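20 de febrero de 2019

Detrás del concurso: una conversación con la directora de casting de «Voces de Irnum»

La tercera temporada de «Voces de Irnum» ya tiene a sus 16 finalistas, y la responsable de elegirlos lleva meses sin apenas tiempo libre. Nos recibe entre dos reuniones en las oficinas de la productora Petrauskas y habla sin rodeos del proceso, que empezó en octubre con audiciones abiertas.

«La gente cree que buscamos la mejor voz, y la voz pesa mucho, pero luego hay que llenar seis galas en directo», explica. «Un concursante que se queda en blanco cuando se enciende el piloto rojo lo va a pasar mal, por muy bien que cante».

Las audiciones se celebraron en Irnum y en Sterton. En la segunda ciudad hubo que ampliar el horario porque la cola daba la vuelta al teatro. Cada aspirante cantaba dos temas, uno elegido por él y otro de una lista cerrada. La lista, reconoce, fue motivo de discusión con la cadena: «Ellos querían éxitos recientes. Yo pedí baladas antiguas, porque ahí se oye enseguida quién respira bien».
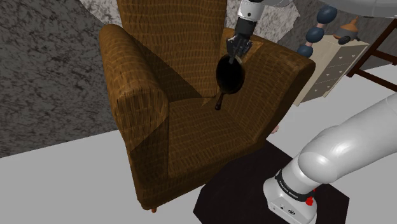

Un sillón de brazos anchos y respaldo alto.

Quienes pasaban el primer corte tenían una entrevista larga, sin cámaras. En ella se hablaba del trabajo, de la familia y de la disponibilidad para mudarse durante el programa. «Ahí perdemos a bastantes», dice. «Tienen un empleo fijo o niños pequeños, y tres meses fuera de casa es mucho pedir. Lo entiendo perfectamente».

Preguntada por las críticas de la temporada anterior, cuando parte del público se quejó de que los ensayos ocupaban más minutos que las actuaciones, admite que tenían razón. Este año las piezas de ensayo serán más cortas y las canciones se emitirán completas – salvo en la primera gala, donde no hay tiempo material. 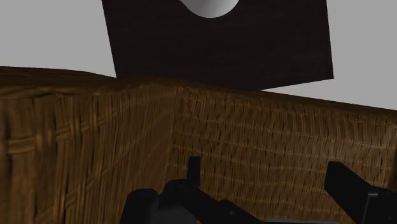
Un plató nuevo y una orquesta más pequeña

El programa deja el estudio de siempre y se traslada a Fatmont, a unas naves que antes se usaban para grabar series. El escenario será más bajo y el público estará más cerca. La orquesta, en cambio, se reduce. «Fue una decisión de presupuesto, no voy a decir otra cosa», comenta. «Los arreglos se han reescrito enteros y en los ensayos suenan bien. Echaremos de menos los metales».

También cambia la votación. El jurado podrá salvar a un solo concursante por gala y el resto dependerá del público, que votará desde la aplicación durante toda la emisión.
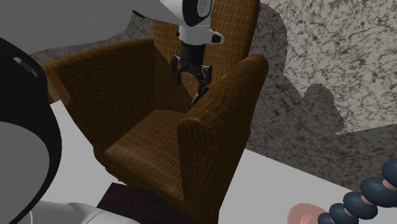
Una finalista de la primera temporada, consultada por teléfono, opina que abrir la votación desde el comienzo perjudica a quien canta al final, porque muchos espectadores ya han gastado su voto. La directora de casting responde que el orden de actuación se sorteará cada semana y que, por ahora, no hay previsto ningún otro ajuste.

La primera gala se grabará en directo con el jurado al completo. Las invitaciones para el público se piden en la web de Petrauskas.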